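Vukard data collection: progress meeting
Minutes, May 8, 2020
Chair: Elisa De Luca

1. Count to date
Peg and block set stands at 1,489 accepted episodes against a target of 3,000. Stanier return 956 from their own cell, not yet merged. 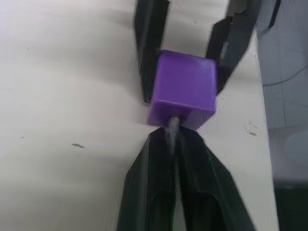

Purple cube with grey peg, both grippers.

2. Labels
Tudico asked for a fixed start and end point per episode. Agreed: start at first arm movement, end at release.
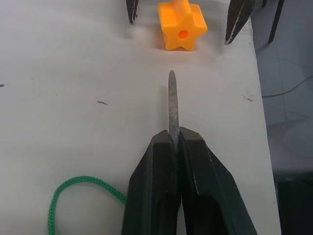

Object naming remains inconsistent between the two sites. Stanier write "star" and "block" for one part. The orange star with the round hole is to be logged as "star, holed" in both sets, and the green rope as "rope, green".

3. Background objects
Proposal to keep bags, tray and cup on the far tabletop during recording.

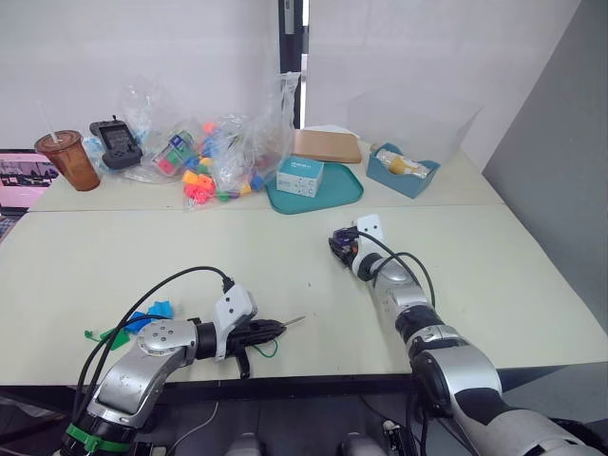 Bellini asked whether a fixed background would let the model learn the table layout and neglect the task. Layout to be changed every session.

4. Two-arm episodes
Handovers to be tagged separately from insertions.
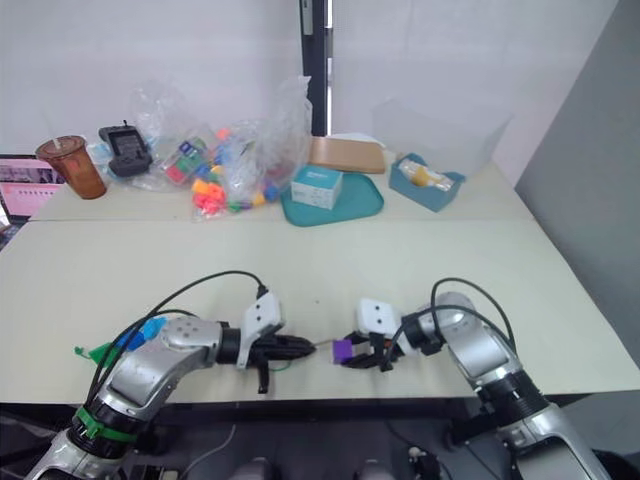
5. Actions
De Luca: merge Stanier set.
Tudico: revised label sheet.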